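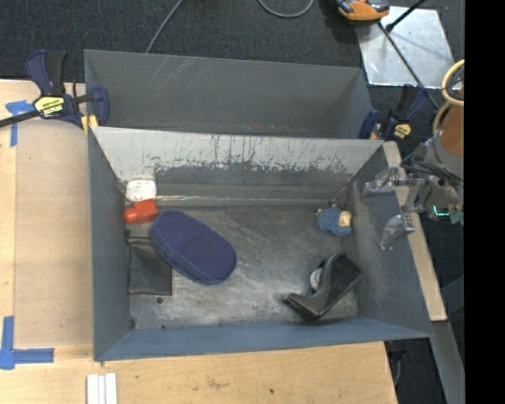
Peadar Fitzgerald thinks a bin like that is where things go to be forgotten, and he told me so in the comments last month. Put a shoe in with a bottle, he wrote, and you have lost them both. Everything should have a labeled box, and anything without a box should leave the house.

I have been thinking about his comment since April and I don't agree with it, although I used to. When we moved from Brivstead to Flesside I bought 40 clear plastic boxes and a label maker. I labeled all of them. By the end of the summer a good number of the labels were wrong, and the box marked Shoe Care had batteries in it.

The trouble with a labeled box is that you have to decide what a thing is before you can put it down. Most of what is lying on the floor at nine at night is hard to name. A single slipper is a shoe, but it can't go on the shoe rack without its partner. A flat black pouch could be for travel or for cables. A fuzzy blue toy belongs with the toys, if you still have a place for toys. So you stand in the hallway holding it, and then you put it on the stairs.

A big open bin asks for no decision. You clear the floor in two minutes and do the sorting when you have time for it. I would keep it mostly empty, so that every item on the bottom can be seen from standing height – a black shoe at one end, a little red bottle at the other. Once things start to cover each other, it is time to sort.

I also think it should be metal. The gray ones get scraped and chipped, and after that you stop being careful with them. Fabric baskets sag, and wicker catches on knitwear. My neighbor on Lanness Road has a wicker one and her cardigans show it.

Peadar is right about one thing. A bin with no sorting day is only a deep drawer. Ours gets done when the laundry is running, and whatever has been in there for roughly two months without being asked for goes in the donation bag by the back door. Last time that was a belt, a travel mug and a pair of sandals I had been meaning to fix.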